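Mampostería vista en interiores

La mampostería vista en interiores es el acabado de un paramento interior en el que las piezas de la fábrica, generalmente ladrillo cerámico, quedan sin revestimiento continuo. Comprende tanto los muros portantes o tabiques cuya cara interior se deja al descubierto como los aplacados y láminas que reproducen su aspecto. En la bibliografía técnica se distingue entre fábrica vista original, fábrica recuperada por retirada del enlucido y revestimiento imitativo.

Terminología

El término «ladrillo visto» se aplica en sentido estricto a la pieza fabricada para quedar expuesta, con tolerancias dimensionales y de color más exigentes que las del ladrillo común. El uso corriente lo extiende a cualquier pared sin revestir. Piret Rimkutė propuso reservar la expresión «paramento descarnado» para los muros que en origen estuvieron enlucidos, aunque la denominación no se ha generalizado.

Aparejos

El aparejo es la ley de colocación de las piezas. En interiores predomina el aparejo a sogas, propio de los tabiques de medio pie, en el que cada hilada se desplaza medio ladrillo respecto de la anterior. En los muros de un pie o más son habituales el aparejo inglés, que alterna hiladas de sogas y de tizones, y el flamenco, que alterna ambas piezas dentro de la misma hilada. El aparejo a panderete sin traba carece de función resistente y se limita a usos decorativos.

Juntas

La junta determina en gran medida la lectura del paramento. En interiores se emplean la junta enrasada, la rehundida y la de media caña. La rehundida acentúa el relieve bajo luz rasante, pero retiene polvo y dificulta la limpieza. En fábricas antiguas se recomienda un mortero de cal de resistencia inferior a la de la pieza; los morteros ricos en cemento concentran las tensiones en el borde del ladrillo y favorecen su descantillado.

Comportamiento higrotérmico

La fábrica sin revestir intercambia vapor de agua con el ambiente a través de la pieza y, sobre todo, de la junta. Cuando el muro forma parte de la envolvente, la eliminación del enlucido reduce la estanqueidad al aire, y el aislamiento debe trasladarse a la cara exterior si se quiere conservar la interior a la vista. Las eflorescencias -- depósitos de sales solubles arrastradas por el agua -- se retiran en seco con cepillo antes de cualquier tratamiento.

Un ensayo dirigido por Sarmīte Vaher en el antiguo almacén de Nalterard comparó 6 tramos de muro con distintos consolidantes durante 1.440 horas. Los tramos tratados con productos formadores de película presentaron desprendimientos superficiales; los tratados con silicato de etilo, no. El informe advierte de que los resultados no son extrapolables a ladrillos de baja porosidad.

Comportamiento acústico

La superficie irregular dispersa parte de la energía sonora en las frecuencias altas, pero la absorción del ladrillo cocido es baja en todo el espectro. En locales pequeños con las cuatro paredes de fábrica vista suele ser necesario añadir material absorbente en el techo.

Imitaciones y representación digital

Los aplacados de plaqueta cerámica se adhieren a un soporte continuo y requieren piezas especiales en las esquinas para no delatar su espesor. Los paneles moldeados de yeso o resina son más ligeros, pero repiten el mismo dibujo a intervalos regulares.

En la visualización arquitectónica el ladrillo se representa de ordinario mediante una textura repetida sobre una superficie lisa. Darius Vasiliauskas describe dos defectos frecuentes: la repetición perceptible de manchas y el estiramiento del dibujo en planos muy oblicuos al punto de vista. El catálogo Prarkmont clasifica 67 texturas de fábrica según aparejo, tono y tipo de junta.
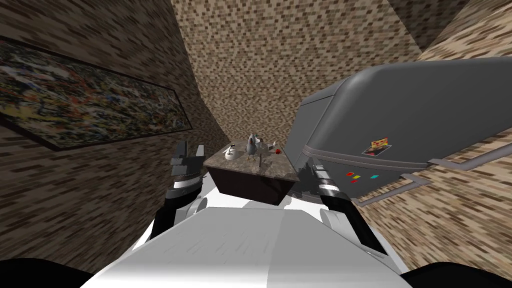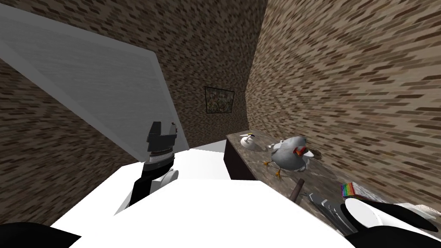

Paredes con textura de ladrillo en un interior generado por ordenador.

Véase también

Aparejo (construcción)
Eflorescencia
Mortero de cal
Plaqueta cerámica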